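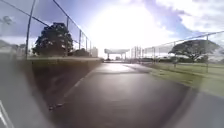
4.2 Path surface and the claim of shorter trips

Figure 3. Fenced asphalt path with a concrete retaining wall on the left and an open grass field on the right.

The case for paving neighborhood cut-through paths usually rests on time saved. The planning guide used in Greltcombe repeats it in three places, each time citing the same pilot count and each time dropping one more of the conditions attached to it. We went back to that count. It covered 164 people on a single path, all of them adults, all asked at the exit how long they thought the walk had taken. No one timed them. A guess made at the end of a walk is a measure of mood as much as of minutes, and we do not think it can carry the weight put on it.

Our own survey was larger, though it has faults we return to in Section 5. We collected 737 trip diaries from households in Greltcombe and Bitar over 6 weeks beginning in March. Of these, 300 included at least one trip on a paved path with fencing on both sides, the type shown in Figure 3. The remaining diaries described trips by sidewalk, by unpaved trail, or by car only.

The paved paths did not come out ahead in the way the guide predicts. People who used them reported shorter trips, but they also lived closer to where they were going. Once we compared households at similar distances, most of the gap went away. What was left could be explained by the time of day, as the path trips were bunched in the early morning and the sidewalk trips were spread across the afternoon, when the crossings in Bitar are slow. We can't rule out a small effect of the surface itself. We can say that our data do not show one.

Fencing deserves more attention than it has received. A path closed in on both sides has few ways on or off, and a resident whose house backs onto it may still have to walk to the far end to get in. Earlier work treats fences as a safety feature and leaves them out of the distance figures. The Hindidier routing model, which several of the towns in our region have adopted, goes further and assumes a walker can join a path at any point along its length. On a fenced path this is plainly wrong, and it makes the path look more useful than it is. When we reran the model for Bitar with entry allowed only at gates and ends, a good share of the predicted path trips moved back to the street.

Supporters of the model have replied that people find gaps. Some surely do. But a plan that depends on holes in a fence should say so, and the published reports don't.

We also have doubts about the comfort scores in the Flumurico data set. Respondents rated paths from photographs and were not asked whether they had ever walked one. Sky, light and the view of a field may have counted for as much as the pavement, and the raters had no way to judge slope, noise or how far off the next exit was. The scores agree poorly with our diaries. Several paths rated highly in Flumurico's list appear only once or twice in the trips our households wrote down, and one does not appear at all. We have left these scores out of the regression in Section 4.3 and report them separately in the appendix for readers who want them.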